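### 4.2 Peeling tissue off a balloon

I'll admit I picked this chore because my kid's school project ended with glue on every surface of my kitchen. Vicente Palma thought it was too silly for the paper, and then he spent most of March on it. What we like about it is that everything gives. The tissue tears, the balloon rolls, and if you squeeze too hard you're done for the day. One hand has to steady the balloon while the other pinches a bit of tissue and pulls (Figure 3).

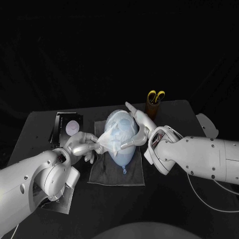 **Figure 3.** Two-handed tissue removal. The left hand pinches and pulls while the right steadies the balloon on a folded cloth.

We ran 40 trials with the Skurnent controller and the same number with Geditska, our older baseline. Skurnent got a first strip off in 93 percent of them, and I was ready to celebrate – until we looked at whole balloons. It cleared only 2. Geditska cleared none, so I guess that's progress!

Most of the failures were boring. The fingers closed on the top layer, the tissue ripped, and the controller went looking for a new edge in the same spot over and over. Aasen's edge detector (Section 3) helps with dry paper but gets lost on overlapping patches. Would I let this system clean up after craft time? Not yet, and Vicente still does it faster with a thumbnail.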